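Tollel estrena su ruta de fuentes: 4 kilómetros a pie y agua fresca en cada parada

20 de abril de 2020

¡Ya está lista la ruta de las fuentes de Tollel! El camino sale de la plaza, sube hasta el mirador de Penwood y enlaza 3 manantiales recuperados, todos con su caño nuevo y su banco a la sombra. El último queda a 568 metros de altitud, con unas vistas preciosas del valle.

Botellas verdes con tapón oscuro. 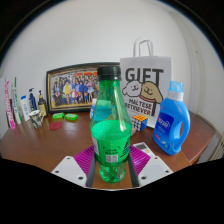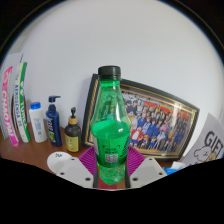

El mapa, con una tirada de 500 ejemplares, se recoge gratis en la librería Hauser. ¡Y en la fuente alta ya han florecido los cerezos!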